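# What is a town?

A town is a place where a lot of people live close together. It is bigger than a village and usually smaller than a city. Most towns have homes, shops, schools and roads, and most have some way of running things, such as a town council.

This page uses a made-to-measure sort of town called Grevar, which sits on a river.

## Where do towns start?

People need water, food and a way to get about. Many old towns began beside a river, at a place where it was easy to cross. Others grew up where two roads met, or next to a harbour or a mine.

Grevar began at a shallow crossing. Farmers brought their animals through the water there on the way to market. Later somebody built an inn, then a bridge, and people started to stay.

## How big is a town?

There are two ways to answer this. One is area, which means how much ground the town covers. Grevar covers 40 square kilometres, and a lot of that is fields and woods.

The other is population, which means how many people live there. To find it out, a country holds a census. Every home fills in a form saying who lives in it, and the answers are added up.

A town can have a large area and a small population. If you walked across it you would pass plenty of open land. A town with a small area and a large population feels crowded, and more people live in flats.

## Who looks after it?

The people of Grevar vote for 13 councillors. The councillors meet in the town hall and decide how to spend the town's money. They deal with things like bins, parks, libraries and street lights.

Towns also need clean water. Water can be tested in a laboratory before it reaches the taps.

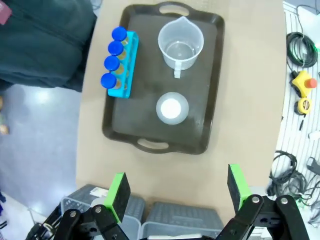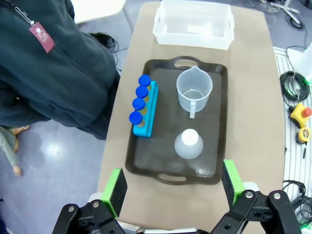

## What is a county?

A county is a larger area with several towns and villages inside it. Grevar's county has six towns. The biggest is Østergaard, 15 kilometres down the river, and the main county offices are there.

The county looks after jobs that are too big for one town, such as main roads and fire engines.

## Find out about your own town

Look for your town on a map and see whether it is near a river, a road or the sea. Then ask at the library how many people live there, and how many lived there when your grandparents were young.

*Written by Sewwandi Bepari*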